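Storage and Tidying at the Clument Street Workshop

The November cleanup is finished and most things now have a place. This item covers what moved, what was thrown out, and how to put things back at the end of a session. Members who use only the sewing room can skip to the part about keys.

The work began with the back shelves. Over the years they had filled up with half-used boxes of screws, dried-out glue, chargers for tools we no longer own, and one full shelf of coffee cans with no labels. The cans were sorted on the long table. Wood screws, machine screws and washers went into the drawers under the window. Bent nails and mixed scrap went to the metal bin. We estimate the drawers can hold 3,000 small parts before they get hard to close, and they are already more than half full, so please do not bring in loose hardware from home for now.

The drill press corner was next. The old pegboard there had pulled away from the wall and was taken down. Two new anchors went in and the board is back up, four inches lower than before. Clamps hang on the left and squares and rules on the right. The paint outlines from the old layout are still visible in places and should be ignored until the board is repainted.

The white bench with the leaf wallpaper took the least work. Its shared things stay toward the back so that the middle can be used. The teal toolbox keeps to the left corner with the lid shut, and the divided tray sits next to it for small parts that are in use that day.

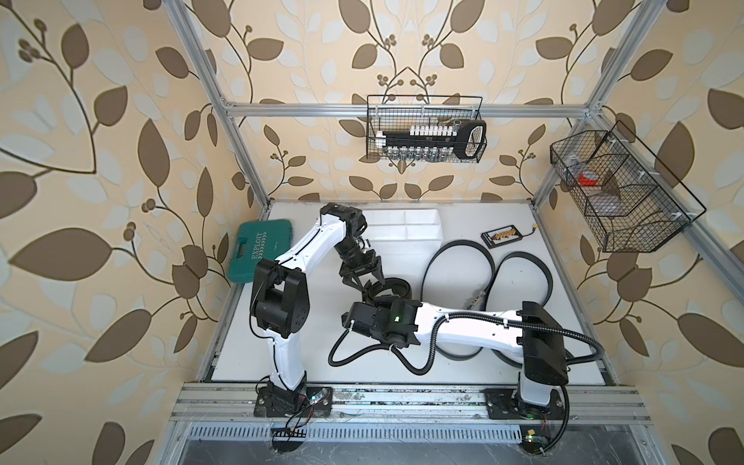

The white bench, with the teal toolbox in the back corner and loops of black belt on the right.

Belts need a word of their own. Loose belts get kinked when something heavy is set on top of them, and they take up a lot of room if they are left lying open. Coil each one in the direction it already wants to bend, fasten it with a strip of hook-and-loop tape, and hang it on the wide hooks by the door. Do not use wire or thin string. Belts that show cracks on the inside face go in the gray bin, with a note giving the length if you know it. We reorder from Antoniuk Supply twice a year and a written length saves a trip back to measure.

Extension cords follow the same rule. Coil them loosely, starting from the plug end, and do not wrap them around your elbow. The 100-foot cord has its own reel and should not be hung on a hook. It is heavy enough to pull one out of the wall, as we found out in the spring.

Hand tools are now split between the cabinet and the benches. Anything used by more than one group belongs in the cabinet. A bench may keep a few things of its own, provided they fit in the storage fixed to that bench and do not spread out over the surface.
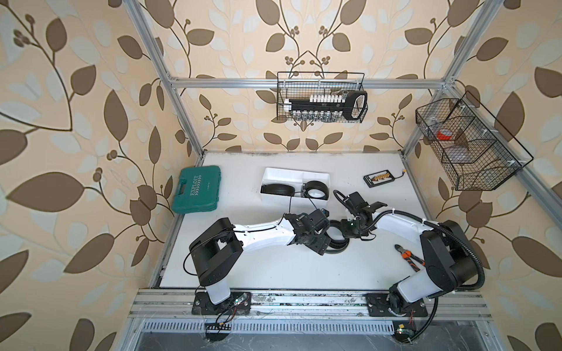

Wall baskets and hanging baskets are meant for things that get picked up many times in an hour and are a nuisance to fetch from the cabinet. Mesh is better than solid sides for this purpose, as dust falls through and you can see what is inside. The red tape in the basket on the right side of the white bench is a good use of one. It can be reached from the front and does not roll off anywhere. Cutters are harder to settle. The pair with the orange handles tends to live on the tabletop, and at the end of the day it should go in the cabinet with the other cutters, jaws closed, second shelf from the top. The same goes for pliers and snips. If a basket is full, take something out before adding to it. Please don't hang a new basket from any bench without asking at the desk first.

Labels are going on this month. We bought a roll of 200 and used a good part of it on the drawers alone. Black printing on white is for tools, and red printing on white is for anything that can burn, stain or spoil. If you find a label in the wrong place, leave it alone and tell the desk, as the numbers match a list kept in the office. If you find a tool without one, put it on the cart by the sink.

The cart is emptied every evening at eight. Anything left on it that belongs to a member is moved to the lost property shelf, where it stays for a month and is then sold at the swap table. The last swap table brought in $419. That paid for the new drawers and the anchors, with a little left toward a second shop vacuum. The Murora model is the one most members asked for and we are waiting on a price.

A few items are missing after the move. These are the small brass hammer, the key for the lathe chuck, and the blue case of hole saws. Check your bags and car trunks. They can be left on the cart at any hour and will be put away with the rest.

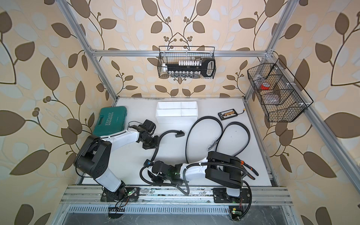 Can I leave a project on a bench overnight if I am coming back in the morning?
Projects may stay overnight on the long table only, with a project slip that gives your member number and the time you expect to return. Slips are in the box by the sign-in sheet. Work left anywhere else will be moved to the cart.

Sweeping is still the last job of each session. Sweep toward the door, empty the pan into the metal can and not the paper bin, and hang the broom up with the bristles off the floor. White tops should be wiped with a damp cloth only. The spray cleaner that used to be under the sink left a film and has been taken away. Marks that do not come off with a cloth can stay.

Keys. The sewing room key has moved from the nail by the fuse box to the key safe in the hall. The code is the same as the one for the front gate. Sign the key out and back in even if you will have it for only a few minutes.

Poltia Recycling collects the metal can and the gray bin at seven in the morning on the first pickup of the month. Both need to be at the curb the night before. The evening group has done this for most of the year and would like the day group to take a turn, starting with the next pickup. There is a sign-up sheet next to the light switches.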